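Flilier bin-to-bin set, README

Maintained by Florian Cordier, Brallimbridge.

Contents

Bin-to-bin picking episodes recorded on one arm with a finger gripper. 4,000 episodes in the first release, fewer now. See Known fault.

episodes/ one folder per attempt
labels.csv outcome, grasp width, fault flag
stills/ one still per folder
tools/ the recheck script

Known fault

In December the gripper began reporting a closed grasp when it held nothing. The arm then carried out the full transfer and the logger wrote "success". We traced it to the finger position signal. A connector on the wrist had worked partway out, and the reading froze at its last value whenever the cable loop swung.

Thin and clear items hid the problem longest, as their normal grasp width is close to the frozen value. We caught it when Leclerc, our training code, scored well on picks that had plainly failed.

Safety note: with the signal frozen, the force limit did not trip either. The fingers pressed into the bin floor 2 times before the arm's own stop cut in. Do not run with the limit in software only.
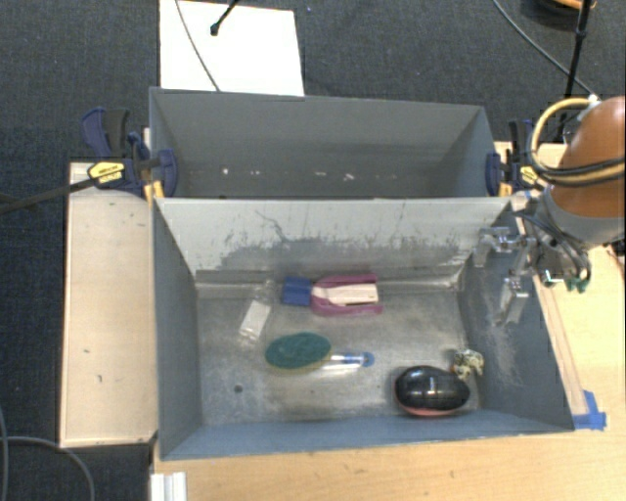

What we changed

The wrist connector is now a locking type. Herkness, the control program, halts if the finger reading stays the same for 100 cycles during a close command. The arm won't restart until someone clears the fault by hand.

Labels were redone from video. Use version 2 of labels.csv and drop any row with fault_flag set. Force values in those rows can't be recovered.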